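The Chacko kitchen showroom is on the upper floor of the old Prilletent mill in Cestelgate, up a flight of stairs next to the loading bay. We went in December for the open afternoon, which ran until 6. Parking is free in the rear lot and there were plenty of spaces.

Downstairs is mostly flooring and tile. The kitchens are upstairs, 15 of them, set out along both sides of a long aisle. Each has a card with the name of the range and a price. The cheapest card I saw was $2,205, for base cabinets only.

We had come to look at the Skemine range, in white with a wood counter. My wife wanted to see how the drawers sat under a real countertop before we ordered anything.

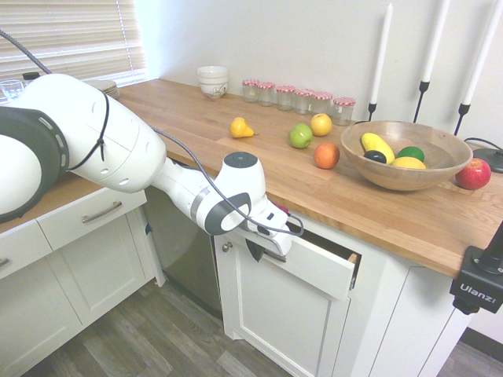

Page last changed: December, 3:15 p.m.

The counter is butcher block and the fronts are white with recessed panels. Hardware is mixed, with a long brushed bar handle on one drawer and a small round knob on a cabinet door. I would pick one or the other. The stainless dishwasher goes under the counter between the cabinets, and the gray plank floor suits the white better than the tile we have at home.

Delivery to our side of the county is 6 weeks. Fitting is quoted separately, and they want the room measured first. You can take home 3 door samples against a deposit. We took two whites and a gray.

Coffee was in the office by the stairs. The catalog is free but heavy, so bring a bag. The samples have to be back by the end of the month.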